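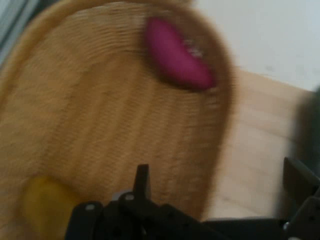
Weigh it again, the tenant said, it was heavier than that in March. Okeke entered the remark in the column for remarks and set the wicker basket back on the scale. The display read 1424 grams, contents included.

Stories > Short Fiction > The Inventory

April 2020
By the author of "Flondach Street"

The contract covered the clearance of one apartment, number 23, third floor. Okeke, a firm of one employee, was paid by the line. A line was an object, its weight, its material and its destination. There were three destinations: keep, store, discard. The tenant chose and the firm wrote.

Line 19 was a bath mat. Line 20 was the basket.

Material: wicker, woven, thick round rim. Contents: one magenta item, soft, longer than it was wide; one yellow item, rounded. The form did not allow contents to share a line with their container. The clerk therefore asked for two more lines, and the tenant refused. The contents had always been in the basket. Removing them would produce a different basket.

The clerk consulted the manual issued by Prollo, which supplied the forms. Section 3 stated that an object was whatever could be lifted in one motion. The clerk lifted the basket in one motion. The magenta item slid against the wall and stayed there. The entry was allowed.

There remained the question of weight. The tenant held that the March figure had been higher and that the difference should be written down. The clerk explained that a difference needed two readings, and that the March sheet had gone to the office in Nandolen with the others. The tenant asked what had left the basket. The clerk said the form had no line for things that were absent.

The tenant sat on the floor by the scale for a time. The clerk checked the battery, set the display to zero and weighed the basket once more. The figure was the same.

Destination, the clerk asked.

Keep, the tenant said, and then asked for it to be changed to store, and then back.

The clerk crossed out the second word, initialed the correction, and moved on to the curtain rail.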